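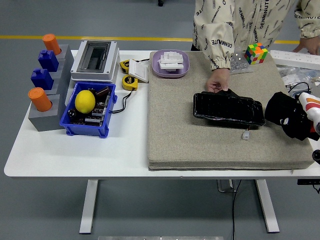 3.2. Reposo de la masa

Como bien sabe cualquiera que haya hecho pan en casa, la masa madre tiene sus días, y por eso quisimos darle todo el tiempo que nos fue pidiendo. Preparamos 11 masas con harina Weltier, refrescamos el fermento cada siete horas y dejamos reposar las piezas, tapadas con un paño de algodón, hasta que doblaron su volumen (¡algunas se hicieron esperar bastante!). La hidratación se mantuvo en el 81 %, una cifra alta que deja la masa pegajosa y algo rebelde al formarla, aunque con una miga que a nuestro juicio compensa el esfuerzo. La sal se incorporó siempre al final, disuelta en un poco de agua tibia. La mesa blanca se ve en la Figura 2.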